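Before You Buy a Robot to Tidy Up After You

Every so often somebody in our building decides that the future has arrived and should be paid for out of the shared kitty. Last September it was Domingo Palma, who had seen a film of a machine folding a tea towel and wanted to know if we could have one by Christmas. We could not. But working out why took me the better part of a winter, and I've put the useful bits down here for anyone with a home, a study or a workshop and an itch to automate it.

Write down the jobs first

Do this before you look at a single catalogue. Catalogues are full of clean rooms with one lemon in them.

Keep a sheet of paper on the fridge for 2 weeks and note each dull job as you do it: what it was, how long it took, what you had to move to get at it. Be petty. "Moved the post to wipe under it, put the post back" is a job, and a surprisingly hard one for a machine, which has to know that the post is post and that you want it back.

My sheet came to 24 different jobs. Floors came top, then clearing the table, then folding, then a long tail of things like finding the lid. Constanza Leiva, who lives upstairs and has no patience with me, pointed out that a good half of them would vanish if I put things away. I've left that out of the budget.

Sort them by how floppy they are

Hard things that keep their shape are the easiest to pick up. Jars, boxes, bottles with the cap on. Flat things are worse, as a book lying on a table gives a pair of fingers very little to get under. Soft things are worst of all. A towel is a different shape every time you put it down, and a plastic bag is a different shape while you're still looking at it.

So mark each job H for hard, F for flat or S for soft. If your list is mostly H, you may be in luck. If it's mostly S, keep your money and buy a bigger laundry basket.

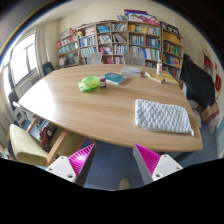

Then go round with a tape measure. You want the height of each surface, the width of each gap you expect the thing to pass through, and how far it is from the edge of your biggest table to the middle. That last one catches people out. An arm that sits happily at the edge of a worktop may leave the centre of a big table entirely to you, and you've then paid for a helper who does the rim.

Chairs count as walls. So do bags on the floor. Measure the room as it is on a bad day, and resist the urge to tidy up for the tape measure.

The price is the start of the price

I got quotes from two firms, Ovent and Wendevon, and learned to ask both the same dull questions in the same order. Write these out and take them with you:

What wears out, and what does a new one cost? Finger pads, wheels, brushes, batteries.
Who mends it, and do they come to me or do I post it?
Does it work if the internet is off?
Does it work if the company is?
What does it weigh, and can one person lift it?
Can I see it do my job, with my things, before I pay?

The last is the one worth being rude about. Ovent were happy to let me bring a carrier bag of my own clutter. Wendevon sent me a film with a lemon in it.

Leave a line in the budget for the room as well. Horacio Huenchumán, who fits out workshops and has seen a good deal of regret, puts aside a fifth of the purchase price for sockets, lighting and moving the furniture. He also says to check where the sun falls. Strong daylight bouncing off a pale tabletop can bother a camera as much as it bothers you at breakfast, and a blind is a good deal cheaper than a better camera.

Work out what your time is worth, then halve it

My table takes me 5 minutes a day to clear. Call it thirty hours a year, which sounds like a strong case until you ask what happens in the thirty hours you get back. In my case, more things get put on the table.

Take your yearly hours, halve them for the time you'll spend charging, wiping, untangling and apologising to the machine, and divide the full cost by what's left. If you'd pay a person that rate, go ahead. If you'd faint, wait.

Hire before you buy

Ask about a trial month. We had one with a small floor cleaner called the Clellia, at 144 for the month with delivery thrown in, and it told us more than all my paperwork. It was good on tiles. It ate one bootlace. Josefina Godoy grew fond of it and still asks after it.

We sent it back and bought a set of shallow baskets and a hook for the coats. Domingo has since found a film of a machine that cooks eggs — he'd like it put on the list for the next meeting, under any other business.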